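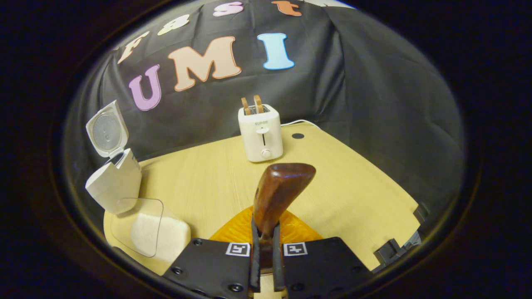
Flandov, Friday, March 25, 2022

Writing Instructions for Household Things
Handout 8: The Breakfast Table
Instructor: Wendell Ostrowski
Room 587, Doucet Hall

Before anything else, the drafts from last session. Most of you wrote instructions for making toast, as assigned. Three of you wrote about what toast meant to your grandmother. I enjoyed those and could not make breakfast from any of them.

Today's subject is the same toaster, with two slices standing in the slots and the crusts golden brown. I picked the last step on purpose. Beginners pour all their effort into step one ("Unpack your new toaster and place it on a stable surface") and arrive at the end exhausted, so the reader is left with two hot slices and no guidance whatever.

1. Naming the parts

A part needs one name and has to keep it. In the drafts, the thing you push down was a lever, a handle, a slider, a plunger, and in one case "the toggle mechanism." Pick the word your reader would say with a mouth full of crumbs. For this course:

lever: the small white tab on the front that travels in the upright slot
knob: the round control at the bottom of the front
slots: where the bread goes in, on top
cord: the thin white one out the back

You'll notice there is also a slot on the front, for the lever to run in. So the word "slot" is already doing two jobs on one small appliance. Say "bread slots" if there's any risk. Haruto Kinoshita's draft had the reader insert the bread "into the slot on the front of the unit," and I have thought about it every morning this week.

The name on the front is SUPOR. Use the brand name once, at the top, if at all. After that it is the toaster. No one has ever asked a family member to check on the SUPOR.

2. What the knob does, and how much you know about it

Bare controls are a trap. A round knob suggests turning, and most writers then go on to tell us which direction makes it darker. Do you know that? Did you turn it? If you tested it, write what you found. If you didn't, leave a gap in the draft with a query mark and go test it. The manual for the old Gitonar kettle, which some of you will remember from the June workshop, had an entire paragraph on a light that the kettle did not have.

3. The thing with the lid

On the left of the table is a white appliance with its lid tipped back and a round gray perforated disc on the underside of the lid. I am not going to tell you what it is. Your first exercise is to write about it without deciding.

It's harder than it sounds. "Raise the lid" is safe. "Wipe the gray disc inside the lid" is safe enough. "Remove the steam filter" contains two guesses, one about what it's for and one about whether it comes off, and the second guess is the one that ends in a call to customer service.

A vague word in the right place is no disgrace. "Disc" will do until somebody finds the box.

4. Left, right, and back

Position words depend on where the reader stands. Our table has the toaster near the back, under the blue I, and the cord goes off to the right along the rear edge. From the other side, of course, all of this is wrong. Begin with "Stand facing the lever" or something like it, and you may then say left and right as often as you please.

Do not use the letters as landmarks in your final version. They are very cheerful, and I'm fond of the purple U, but your reader's kitchen may not have felt lettering in it.

Same goes for the small black hole in the tabletop to the right of the toaster. Five drafts mentioned it. One gave it a warning symbol. It's a fair observation and has nothing to do with toast.

5. Warnings

Put a warning before the step it belongs to. "Take out the toast. Caution: unplug first if a slice is stuck, and never use a fork" has delivered its best advice to a person already holding the fork.

Keep them few. The Jemenus sandwich press booklet opens with four pages of cautions, among them a reminder not to operate the press while asleep. By then the reader has stopped reading and gone to bed, presumably with the press.

6. A worked ending

Weak:
Once the toasting process has been completed, the toast may be removed by the user and enjoyed.

Better:
When the toast pops up, lift each slice out by the top crust. It may be hot. If a slice sits too low to reach, unplug the toaster and let it cool before you try again.

I don't claim it's beautiful. "Enjoyed" had to go – the reader will decide about that.

For next time

Write complete instructions for one appliance you can physically touch. Limit: 600 words, and I do count. Include a parts list, no more than 2 warnings, and an ending. Then hand the draft to a person who has not taken this course, keep your mouth shut, and write down every place where they stop and look at you.

Bring both the draft and the notes. Bread is optional. Butter will be shared.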